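Thread: what I learned when I had to write a death notice in my second language. Jan 6, 2018

1/ My aunt died in Avulthorpe before the holidays. The family asked me to write the notice for the newspaper, because I am the one who "works with words." I translate manuals for pumps. This is other words.

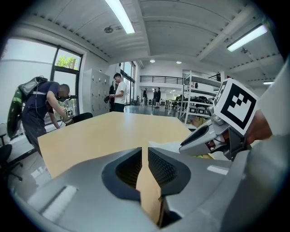 2/ First surprise: the paper counts characters, and spaces are characters too. My first text had 1355. The price they gave for this length made my uncle sit down.

3/ So I cut. I took out the names of the schools, the second job, the list of choirs. Version two had 870. Version three had 754, and this one we sent.

4/ What I was sorry to lose: she baked for the Lightfoot ferry crew every July, and they saved her a seat by the window. It did not fit. I am putting it in this thread so that it is written somewhere.

5/ English has many soft words for "died." Passed away, passed, went home, was called. I asked my uncle which one she would like. He said "died." She did not like soft words. We wrote "died at home."

6/ Then "survived by." In my language we say "she leaves." When I first read "survived by her husband" many years ago, I thought there had been an accident and he was lucky. I still feel a little of this when I read it.

7/ The order of the family is a difficult thing. Husband, children, grandchildren, then sisters. But where do you put the neighbor who drove her to the hospital for 5 years? We put her after the sisters, with the words "and her dear friend." She telephoned my uncle to thank him.

8/ The funeral home sent us a form from Plitari, a website for memorial pages. It has a box for "hobbies." My aunt would not call the choir a hobby. I left the box empty and wrote about the choir under "life."

9/ On the website there is no limit of length, so the long version is there, ferry and all. If the newspaper is expensive where you live, ask if you can print a short notice and give the address of the page in it.

10/ Please check the place of burial two times. I wrote Porkano, where she was born, and the cemetery is in Avulthorpe. My cousin saw it one hour before the deadline.

11/ Several people have asked for the text. I will not post it, it belongs to my uncle. But if you must write one now and English is not your first language, send me a message and I will read yours.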